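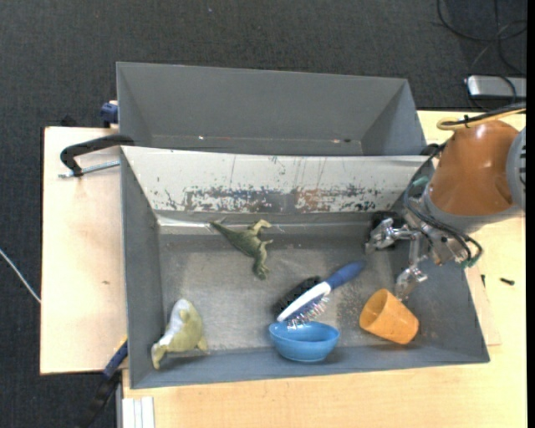 From: Laine Toom
To: trailer-sailors list
Subject: Re: Selling the Arnis 23 — which listing site?

On Tuesday, Duván Montoya wrote:

> I'm putting the Arnis up for sale this fall and I'd like to hear
> from people who've sold through one of the online markets. Ninano
> wants 132 dollars for a "premium" listing that runs until the boat
> is sold. Dusix is free to list but takes a cut at the end. The man
> at Ninano told me their premium boats get 800 views in the first
> week and most go under contract inside a month. She's in good shape,
> new standing rigging two seasons ago, trailer has fresh bearings,
> outboard is the old Sawatzky long shaft. Is the premium thing worth
> it or should I save my money?
>
> Duván

Duván,

I'd want to know what a view is before I paid for 800 of them. When I sold my last boat I had a counter on the page too, and it went up every time I looked at the listing myself. It went up when my brother-in-law looked at it. It went up overnight, when I doubt many people in our part of the country were shopping for a swing keel. What I got out of all that was four emails, one of which asked if I would ship to another continent and take a cashier's check for more than the asking price. Delete those, by the way. Don't answer to be polite.

"Most go under contract inside a month" is the part I'd push on. Most of what? If they count every boat whose owner took the ad down, then the people who gave up and threw a tarp over it are in there as sales. Ask him how many sailboats under 25 feet, on trailers, sold in September last year, and at what fraction of the asking price. If he has the number he'll be glad to give it to you. My guess is you'll hear about their mobile app.

"Until sold" also sounds better than it is. Read the terms. Gunvor Grønli had an ad with them on the same deal and it dropped to page six after a couple of weeks unless she logged in and paid to "refresh" it. Technically it was still running. She ended up selling to a guy who saw a card on the board at the fuel dock.

I'm no happier with Dusix. A cut at the end is fine if it's a cut of what the buyer pays you, but last time I looked they figured it on the asking price, and they hold the deposit while the "verification" goes on. Maybe that has changed. Jurgita Krūmiņa used them more recently than I did and she's on this list, so perhaps she'll correct me. I'd want it in writing either way.

Now the boat. You say good shape, and I believe you, but a stranger won't. Things I'd expect any buyer with sense to ask on an Arnis that age:

— is there any play in the keel pivot, and when was the pin last out
— soft spots on deck near the mast step
— receipts for the rigging, with a date
— does the trailer title match the trailer, and is it in your name
— hours on the Sawatzky, or at least when the impeller was changed

Put the answers in the ad, including the bad ones. If the cushions are shot, say so. A long ad with a fault or two in it pulls fewer calls, but they're from people who show up with a hitch.

I would also leave the outboard out of the price. Everybody adds 600 for the motor and every buyer takes 600 right back off because it's old. Offer it separately and see what happens. Gediminas Baranauskienė did that with his and kept the motor, and he's still using it on the dinghy.

As for a survey, on a boat this size I don't see the point of you paying for one. The buyer shouldn't trust the seller's surveyor anyway, and if he wants his own he can hire him. Just be ready to have her hauled out where somebody can get under the hull in daylight.

So my answer is to put the free ad up first, here and on the class association page, and give it until the weather turns. If you get nothing, the price is wrong, and 132 dollars won't fix that. I know you didn't mention a price, which makes me a little suspicious. What are you asking?

One more question. Is the 23 the one with the inboard rudder or the transom-hung one? They changed it partway through and I can never remember which came first. It makes a difference for ramp launching and people will ask.

Laine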